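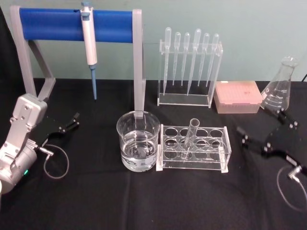

Figure 4. The wet-bench layout from the head camera, with both grippers open. The micropipette hangs from the stand at left; the target tube is in the back row of the clear rack.

Search this site Go

January — Chenxi Ye, Hervé Jacquet, Géza Sipos

4.2 Bimanual liquid transfer

The second group of tasks moves from rigid blocks to bench equipment. We chose liquid transfer for two reasons. It needs both arms at once for part of the task, and much of the equipment is clear, so depth readings on it are poor. The layout is shown in Figure 4. A beaker of water stands by the pipette stand, and a rack with a single test tube is placed next to it. The dropper rack, the closed tip box and the Erlenmeyer flask are not used in the basic task. They stay on the table as distractors and are used in the variants described in Section 4.4.

A full episode has five stages: take the micropipette off the bar, draw water from the beaker, move to the rack, dispense into the tube, and hang the micropipette back up. The first and last stages are scored separately from the others. In early trials with the Trurska baseline, most of the lost episodes ended at the bar, and a single success score hid this.

We collected 237 demonstrations by teleoperation. Two operators shared the work. Before each episode the rack was shifted and turned by hand within a marked region, and the tube was moved to a new hole. The beaker was moved less, as it has to stay within reach of the left arm. We removed 31 episodes in which the operator dropped the tool or had to restart a stage, which left 206 for training. No episodes were removed for being slow.

The policy takes the head view and two wrist views, along with joint positions, and predicts a short block of actions for both arms. We trained it for 2000 epochs with the same settings as in Section 4.1. The only change was the image crop. The default crop in Protine trims the sides of the head view, and in this layout that removed the flask and part of the right gripper. We used the full width instead.

Each method was run for 106 trials. Protine with the full-width view completed 71 of them, and the Trurska baseline completed 48. With the default crop, Protine completed 59. A trial counted as complete only if water reached the tube and the micropipette was back on the bar at the end. Spills on the cloth were noted but did not count as failures.

Most remaining failures came from the tube. When it leaned in its hole, the policy often lined the tip up with the hole in the top plate and missed the open rim. Adding a wrist view of the rim helped in some positions — mainly those near the middle of the rack — but made little difference at the ends. Failures at the bar were less common and usually came from a grasp that was too low on the body of the tool.

The black cloth was kept for all trials. We also tried the bare tabletop, and glare from the overhead lights made the lower edge of the beaker hard to find in the head view. We did not test cloths of other colors, so the results should be read with that limit in mind.

We thank Emanuel Dumitrescu for running half of the trials and Leif Kjærgaard for his work on the pipette stand.

Shares 4 Comments 0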